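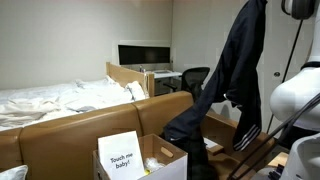

The box, the sofa and a bit of the arm, from my end of the bench

Arm knows where the box is, then misses it. Home build, going slightly mad

Posted by Fusetti, May 10, 2023

Hello all, first proper post after reading this place for ages. I've been putting together a robot setup in my bedsit (yes, the bed is right there, yes, I can hear the fans in my sleep) and I've got stuck on something that I suspect is simple for somebody who does this more than I do.

The job I've given it is picking bits out of an open cardboard box and putting them on the sofa. Soft things mostly, crumpled plastic, whatever is in there. The card sticking up in the box says "Touch me baby!" and I've been using it as my target, because black print on white is dead easy for the vision side to find. And it does find it! Every single time. The trouble is where the arm goes afterwards. It comes down 42 mm past the card, always on the same side, and closes on fresh air or on the rim of the box.

Things I've tried so far. I redid the calibration with the printed board, and then did it again with the board lying flat on the sofa. I swapped the cable for the one out of my old setup. I slowed everything down to a crawl, no change. The log from last night has 678 attempts in it and the miss hardly varies from first to last, so I don't think anything is slipping or warming up.

The only thing I've changed recently is that I moved the base when I got the new desk, and I did measure it again afterwards. Twice. The code is my own on top of the Munisis library, which I know isn't everyone's favourite.

Is it my maths, or is it something in the setup? I'd rather not strip the whole lot down if I can help it, the cables took me an entire weekend.

Darwish

Get the clothes out of the way first. You've got something dark hanging right over the box and if a sleeve gets between the camera and the card you'll get rubbish readings. I had the same with a curtain. Also what's your lighting like? Mine was fine all day and hopeless in the evening until I put a lamp on it.

Majdi Zein

I'd leave the clothes for now (well, move them before an arm drags one into the box, but I doubt they're your fault). A sleeve in the way would give you misses all over the place, and you say yours hardly vary. Same distance, same side, hundreds of times over, that smells of a fixed offset somewhere.

My money is on the tool offset. When you calibrate with the board, the software works out where the camera is compared with the arm's last joint. Your fingers stick out beyond that joint. If the tool length is wrong, or it's set along the wrong axis, the arm goes to the right spot with the wrong bit of itself. I did exactly this in October and spent two evenings blaming the camera.

Easy way to check without taking anything apart:

Put a pencil in the fingers, point down, and bring the tip to a dot on a bit of card by hand. Write down the position the software gives you. Now turn the wrist a quarter turn, bring the tip back to the same dot, and write it down again. If the tool offset is right, both tip positions should agree to within a millimetre or two. If they're miles apart, that's your culprit, and you can sort it by repeating from a few more angles and letting the solver work out the tip.

If they do agree, go back to the base. You measured it again, fine, but did you change it in the config the script loads or only in the one you view it with? Munisis happily keeps both, and it won't warn you.

One more thing, don't calibrate on the sofa. Leather cushions give when you lean anywhere near them and the board tips. Use the desk if the arm reaches, or a plank on the floor.

Fusetti

Pencil test done, Majdi. The two positions were nowhere near each other, so tool offset it is! I had the length down as the old fingers, and I changed those at the same time as the desk and clean forgot. Will do the extra angles tomorrow and post the numbers. Clothes are moved as well, Darwish, and I've borrowed a lamp.

Liltholm

Following this, mine misses by less but always to the left. Does the pencil trick work with a suction cup on the end or do I need to tape it on?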